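Hilo: por qué celebramos el aniversario en un restaurante de raclette y lo que aprendí reservando para tanta familia (va largo, aviso)

1/ Llevaba desde agosto dándole vueltas a dónde juntar a toda la familia. Mi madre quería un sitio donde se pudiera hablar, mis cuñados un sitio donde se comiera bien y los niños, claro, un sitio con postre. Al final ganó Brillomberg, el de la calle de las moreras.

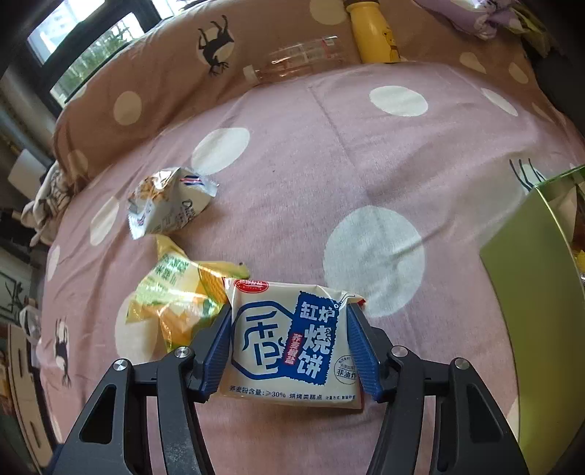 2/ Lo primero que me gustó es que contestan al teléfono. Llamé a las cinco de la tarde, que es cuando están montando mesas, y la chica me explicó con toda la paciencia del mundo la diferencia entre el menú corto y el largo. ¡Ni una prisa!

3/ Las salas tienen nombre. La Rarach es la pequeña, con chimenea, y da al patio. La Clellositz es la grande, donde hacen bodas y cenas de empresa. A nosotros nos tocó la Rarach y menos mal, porque en la otra mi padre no se entera de nada de lo que se dice.

4/ El menú largo tiene 7 pases y yo os digo que con cinco vais servidos. El queso lo traen en medias ruedas y te lo raspan en la mesa — mis sobrinos se quedaron callados por primera vez en todo el año.

5/ Para los que no toman queso (mi hermana, sin ir más lejos) hay una carta aparte que llaman Rattanakul, con caldos picantes y verduras para mojar. Pedidla con antelación, que el caldo lo preparan por la mañana. Yo le robé media ración y no me arrepiento.

6/ Dineros, que siempre me preguntáis: reservar la sala son 400 euros, y te los descuentan de la cuenta final. Nos quedaron 433 por pagar después del descuento, con vino y cafés. Para tanta gente me pareció muy razonable.

7/ Lo menos bueno: aparcar. Dad dos vueltas a la manzana y si no, al parking del mercado. Y en la sala hace calor cuando encienden todas las parrillas, así que id con capas, de verdad.

8/ Si alguien está organizando algo parecido que me escriba y le paso el menú en foto. Y a los que vinisteis, gracias otra vez — mi madre sigue hablando de la tarta de chocolate.

Publicaciones recientes
Mis panaderías de barrio favoritas
Fondue en casa sin que se corte
Dónde cenar con niños y no morir en el intento
Qué hacer con el queso que sobra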